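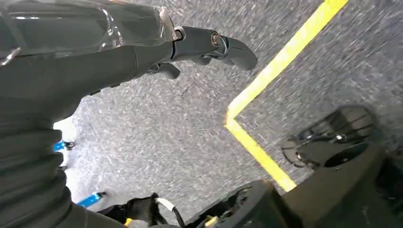 Plender puts robot hands to the test, and wants yours next

October 2025 – I'm Veronika Marti, I run hand trials at Plender, and I've had the best few weeks! We've been comparing two robot hands, one from Fankhauser and one from Astura, and the results are now free for anyone to read.

Each hand got 587 pick-up attempts over 11 days, with the same jobs and the same controller (ours, the Jusine). Fankhauser was quicker. Astura dropped less, and I got rather fond of it, though I did swear at its cable once or twice.

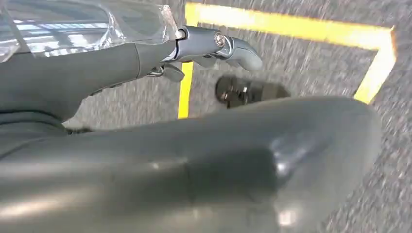 Jointed metallic fingers over the taped floor area during the Plender hand trials. Photo: Plender

We started planning in August, and the full write-up runs to 63 pages – sorry, I do go on – with all the failed grips left in.

Next up is a round for smaller makers, and there are 6 places going. If you build hands, big or small, drop me a line through the Plender press page and we'll have a chat.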